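**Tray** -- a shallow, flat-bottomed carrier with a raised edge, used for moving food, dishes, papers, seedlings and plenty else. Bigger than a plate, shallower than a box. The edge (rim, lip, gallery on antiques) is what makes it a tray and not a board.

## Name

Old English *trig* or *treg*, related to the word for tree, so wood was probably the first material. In a lot of houses "tray" still means the thing you eat dinner off in front of the TV. Salver, waiter and platter overlap with it. A salver has no handles, a waiter is an old word for a small one. Shops mix them all up.

## History

Carved wood and woven trays are very old and turn up nearly everywhere. Lacquered ones from China and Japan were traded into Europe and copied there in painted tinplate, called tole or japanned ware. Papier-mâché followed. Silver for the rich, tin for everyone else.

Self-service dining changed the shape. Rectangles stack and slide on rails, ovals dont. Compartment trays came in for schools, hospitals and prisons.

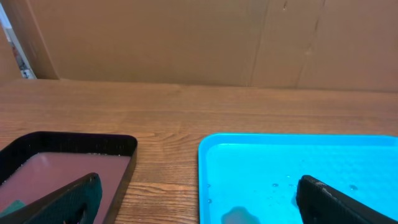 Plastic took over in the second half of the 20th century. Cheaper, quieter than metal, and it could be any color. Color became a sorting system in a lot of kitchens -- one for clean, one for dirty, one for allergies, whatever the house rule is. A black tray and a bright cyan-blue one on a light wooden table can be told apart from across a room, no label needed. Manon Carrier's survey of canteens (see Sources) lists 126 sites with some kind of color rule and 9 where the staff could all say what the rule was.

## Materials

- **Wood.** Warm, quiet, heavy. Hates the dishwasher.
- **Metal.** Tin, steel, aluminum, silver. Dents and rings.
- **Fiberglass.** Standard in older cafeterias. Chips at the corners.
- **Molded plastic.** Polypropylene, ABS, melamine. Most of what is sold now.
- **Pulp and foam.** Single use. Foam is banned in a number of places.

## Construction

Molded trays have a slight slope to the walls (draft) so they come out of the mold. Corners get a wide radius, partly for the same reason and partly for cleaning. Square corners collect crumbs.

Plastic doesn't hold much heat, so it comes out of a dishwasher with water still on it while the china next to it is dry. Kitchens deal with this by racking trays on edge, or a rinse aid, or just waiting. 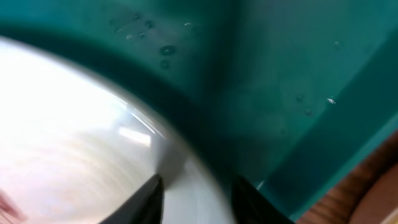 Stacking wet is the usual mistake. Two trays nested with a film of water between them can lock tight, and the water has nowhere to go. Small feet or stacking lugs molded into the wall keep a gap open. The Stuvaser pattern, a lugged tray sold to hospitals, was the best known of these for a while. Willel made a rival without lugs and with a textured base instead, dropped after 1038 complaints about grime in the texure.

## Clearing

Bringing food out is the easy half. Going back, plates are dirty, sizes don't match and people load badly. Teaching manuals for waiters say heavy items to the center, tall items nearest the body, nothing over the rim.
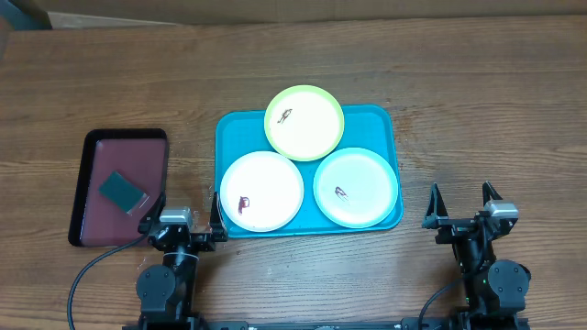 The size of a tray is mostly decided by the plates. Canteen planners start from the dinner plate and work outward, then find that the tray no longer fits the table. Three round plates laid flat on a rectangular tray show the problem: the one at the back hangs over the top edge, the lower left one over the side, and the plates still press against each other. Stacking fixes it but puts food on the underside of things. Clémence Chauvin argued for a nearly square canteen tray on these grounds. Hardly anyone bought it.

## Other uses

Seed trays, baking trays, letter trays, paint trays, ice cube trays. The Vista, a lap tray with a beanbag underneath, sold well by mail order.

## Sources

- Carrier, M. *Trays in Use*. Ccori, 611 pp.
- Chauvin, C. "The square tray", pamphlet, September, no year given.

Last checked 26/10/2021. Section on lacquer needs more -- stub for now.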